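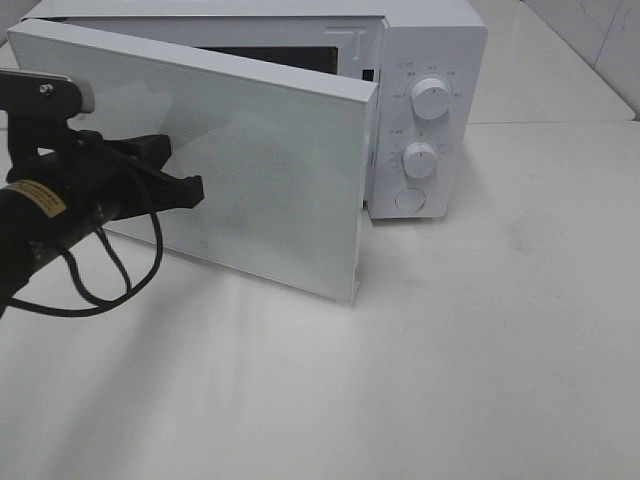
Door-closing step fails on our appliance cell, fixed camera view
Posted by Jhonatan Flores

The cell runs one arm with a two-finger gripper against a countertop microwave, and the close-door step has started missing at the end of long runs. Opening is fine. The arm swings the door out until it is nearly perpendicular to the oven, with the black finger tip against the inner face, then pushes it shut from the outside. In the last 700 cycles I logged 36 faults, 33 of them "door not latched" and the rest timeouts. The oven is not bolted to the table. The gripper was rebuilt in November with Usuga finger tips and I have not re-taught the points since. Controller is a Semon, camera mount untouched. Is this a force limit problem or a position problem? I would prefer not to raise the limit without a reason.

Edith Huamán
Position, most likely. Light ovens creep on a smooth tabletop. Each push on the door moves the body a little, and after enough cycles the taught close point stops short of the latch.

Check it in this order:
Tape the outline of the oven base on the table and run 9 cycles. If the base has left the tape, stop there and fix the oven down. We use a low bracket at the back and a stop on each side, clear of the door swing.
With the oven fixed, re-teach the tool center point. New finger tips are rarely the same length as the old ones, even from the same supplier.
Re-teach the close point with the door latched by hand, then add 2 mm of overtravel.
Leave the force limit where it is until all of that is done.

Also look at the cables under the gripper. Yours hang in loops below the arm, and on a low approach they can drag on the table or catch the bottom corner of the door. Tie them back along the arm, but leave enough slack for full wrist rotation – check both ends of travel by jogging slowly before you run the program.

Milham
had the same fault, raised the force limit and it went away. came back a week later though

Jhonatan Flores
Base was off the tape by cycle 9, toward the back. Bracket is on order from Biko. Cables are tied back and I will re-teach on Thursday once the oven is fixed.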